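# The small board on the table

For many years our office in Burura had one big whiteboard on the wall, and everybody was afraid to clean it. Old plans stayed there until August, then until the next August. Now I prefer the small board, the kind you put flat on a table.

It costs little and it needs only a marker and an eraser. I keep the marker on the board and the eraser within reach of my hand. 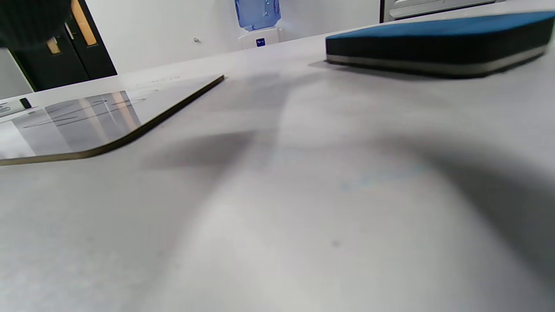
A flat board changes how people talk. They sit down, they turn it to each other, and the person who is shy to stand in front of 20 colleagues will write a word or two. At Futow, where I rent a desk, we give each topic 15 minutes and then we wipe.

Wiping is also a skill. Press lightly, go in one direction, and hit the felt against your palm outdoors every seven days or so. A gray board is usually a dirty eraser. For old ink, write over it with a fresh marker and wipe at once.
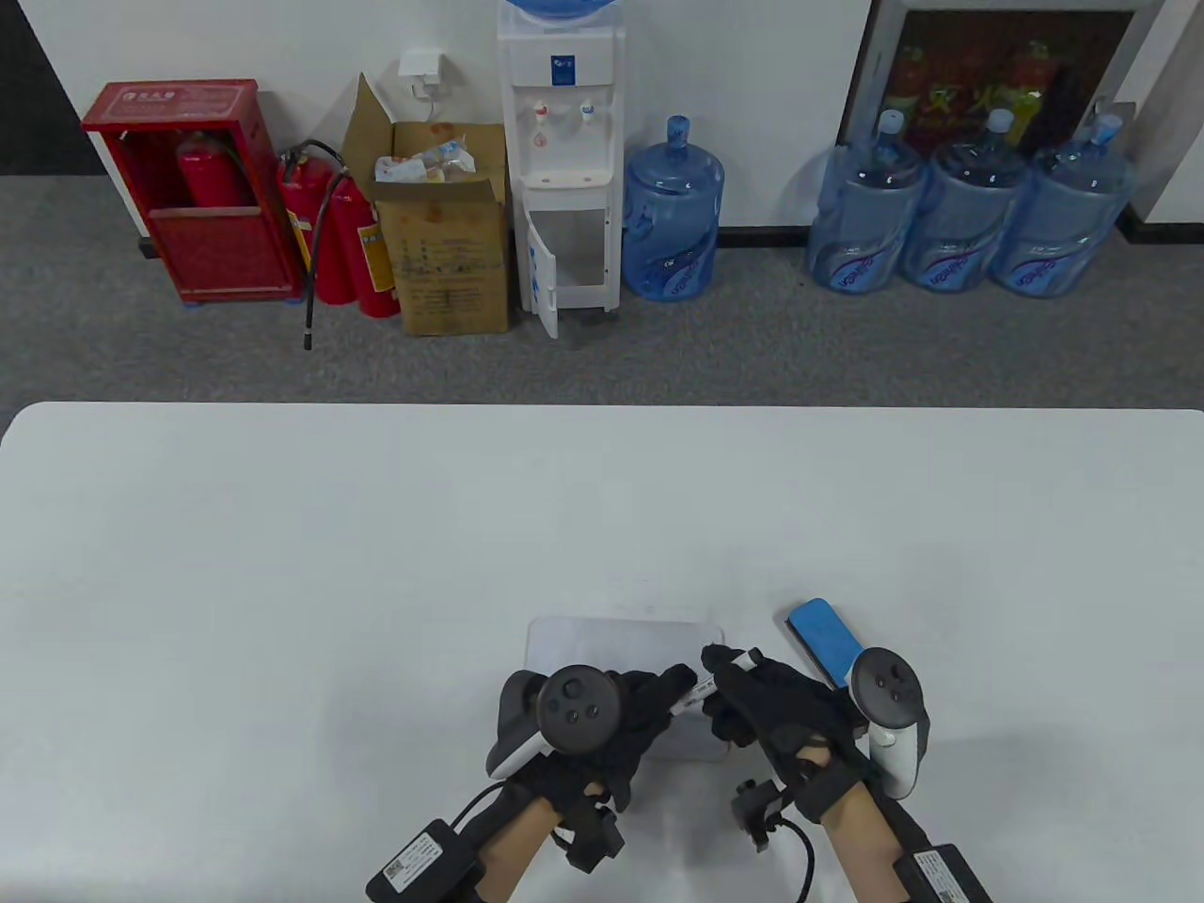 *A small white tray or board flat on the table, with a blue and white block close to the right hand.*

I store mine standing, with the marker lying on its side in a drawer.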